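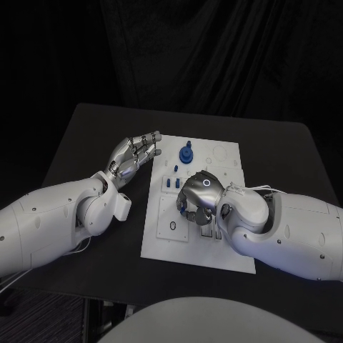

Yaneth Escobar writes that vinegar did nothing for the white rings on her table and she'd now like a word with whoever recommended it. That would be me, in June. Sorry, Yaneth.

Try mayonnaise. Dab it on, go to bed, wipe it off in the morning. Your table will smell of sandwich for a day. 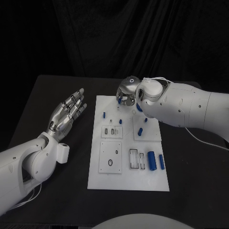 If the ring is still there, rub along the grain with a dry cloth and a little plain white toothpaste. The gel kind just makes a minty mess. Wax afterward, two thin coats, and buy the coasters you swore you didn't need.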